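About the Stiltthorpe Robotics Club

We are the after-hours robotics club of Stiltthorpe School, Clundley, open to anyone from Year 8 upwards who can put up with the sound of the same motor being tested all evening. No experience is needed. Several of our longest-serving members still have none.

Our main project is sorting. A pile of toys, rags and squashed cans goes in a tray, three boxes with round holes stand next to it, and the arm has to get one to the other. A toddler manages this before lunch. Our best program so far took most of the spring term and has strong feelings about soft toys. 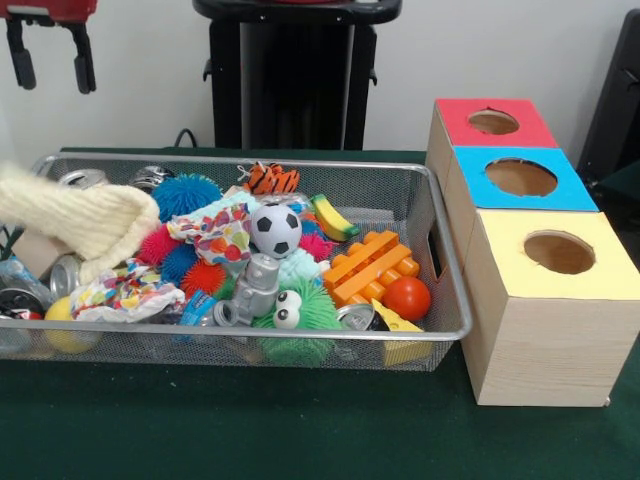

Members work in pairs, one writing code and one holding the stop button, and they swap when the arguing starts. Noelia Ibarra looks after the software side and Unai Bustamante the hardware, and each will tell you the fault lies with the other.

Every year we enter the Wornar Cup, where 2 of our teams have reached the final and one has been asked to tidy up afterwards. The club logbook records 478 attempted grabs last year, of which 290 are marked "fine".
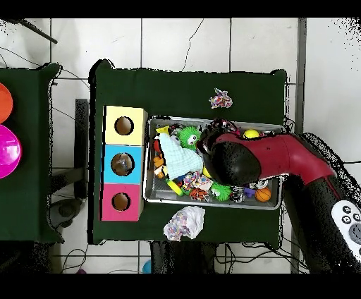 Words: Esperanza Pastor, club leader
Updated September 12, 2025

New members can join at any point in the term. Bring a pencil, tie back long hair, and see Miss Pastor in the Sepúlveda Room for a form. Clean empty cans are always welcome.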